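Desk Week at Our House: The Gallery

Posted February 12, 2021 in Home Office

Well, I did it! After a whole January of saying "this weekend for sure," I finally tackled the home office (okay, the back bedroom with a desk in it). So many of you asked to see how it was going that I thought I'd put up a little gallery page and ramble a bit, which you know I'm happy to do.

First, some background for the new folks. We've been in the house on Huswood Lane for four years, and that room has been a guest room, a wrapping-paper room, a seed-starting room and, since last spring, the place where I work. The desk came from Perkow, the secondhand furniture barn out past the fairgrounds. I paid 100 dollars for it and then paid my nephew in pizza to get it up the stairs. Best money I've spent on this house!

My one rule for the week was that everything had to come off before anything could go back on. I'd read that in Kevser Sönmez's newsletter (if you don't get it, you should, she's so good on small rooms) and I fought it for days, mostly by shuffling things from the left side to the right side. Then on Tuesday night I got out the laundry baskets and just started loading. Old receipts, dead pens, three staplers, a mug of paper clips I'd been looking for forever.

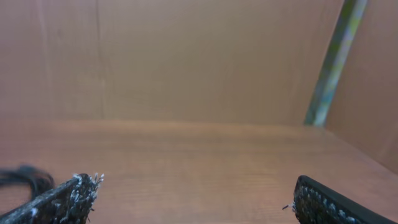 Cords are the part I always put off. I never know what goes to what, and I'm terrified of tossing the one charger I'll need in June. So this time I got a roll of masking tape and a marker and labeled each one as I figured it out. Anything I couldn't match went into a shoebox marked "wait until summer," and if I haven't opened it by then, off it goes to the e-waste drop at Cluvstead.

By the end I had 31 cords with little tape flags on them, and yes, I counted, I was proud! A few turned out to belong to a printer we gave away. My husband claimed two for the garage, no idea what for.

For cleaning the wood I used the Quispe oil soap, a capful in a bowl of warm water, with an old T-shirt cut into squares. Wring the cloth out really well and go with the grain, then follow up with a dry one. I did the top twice and the edges with a toothbrush. (I was going to wax it too, but then it was dinnertime, so that's on the list.)

What's going back on: the lamp, the laptop, one cup of pens that I've tested on scrap paper, and my big calendar. What's not: the staplers, except the blue one, and that wobbly paper tray I've been mad at for years. I'm also trying a no-mail policy. The mail can live downstairs by the door like it does in normal people's houses.

A couple of you wrote in after the last post to ask about lengths. I like Velcro ties cut to 16 centimeters for the thick cords, and half that is plenty for phone chargers. Buy the roll and cut your own, it's so much cheaper than the little packs.

Next up is the closet in the same room, where I'm pretty sure the rest of the wrapping paper is hiding. I'll add to this page as I go, so check back, and if you've got a good trick for keeping a power strip up off the floor, please leave it in the comments!

Filed under: home office, decluttering, cords and cables
Previous gallery: The Pantry Shelves
Next gallery: coming soon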